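Section 3: Getting Pimholm Running on Your PC

So you've finished the tablet version of Pimholm and want those lovely harbour levels on a big monitor? Good choice! The game plays beautifully with a keyboard, and once it's set up you'll hardly need to touch these settings again. Have your game login to hand before you start.

What you need

A PC with the Setlow player already installed (see Section 2)
Some 9 GB of free disk space
A Hendia game account, the same one you use on your phone or tablet

Installing the game

1. Open Setlow and wait for the home screen to finish loading. The first start is slow, so let it run until the search bar appears.

2. Click the search bar, type Pimholm and press Enter. Pick the full game and leave the soundtrack app for later (it's a treat, though!).

3. Click Install. When the bar reaches 100 per cent, a lighthouse icon appears on the home screen.

4. Double-click the icon and sign in with your Hendia account. Choose Restore Progress when asked.

Caution: Do not choose New Harbour if you already have a saved game. It replaces the cloud save straight away and there is no undo.

5. Let the opening film play through once. The extra level files download behind it, and skipping can leave you with blank islands on the map.
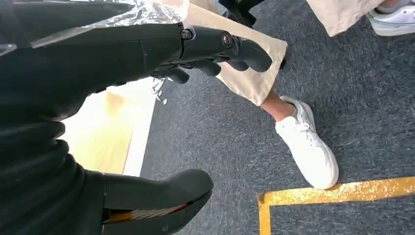
Black articulated hand, with clear film over the arm.

Setting up the controls

6. Press F2 to open the key map. You'll see three layouts: Classic, Sailor and Barbieri. Classic copies the touch controls, Sailor puts steering on the arrow keys, and Barbieri is the one for people who love the rooftop races.

7. Select a layout and click Apply. To change a single key, click it on the map, press the new key and then click Apply again.

Note: The Barbieri layout was put together by Beatrice Mohamedi, one of our keenest players, and the double jump on the space bar is a joy. Do try it on the chimney level!

8. Plug in a gamepad now if you have one. Setlow should pick it up within a few seconds. If it doesn't, unplug it, close the key map and try another USB port.

If the picture stutters

Open Settings, then Display, and drop the quality from High to Medium. The sea still looks gorgeous. Restart the player after any change on this page, or the old setting stays in force.

If the sound lags behind the picture, turn off Wide Stereo in the same menu. Sound settings inside the game itself are covered in Section 4.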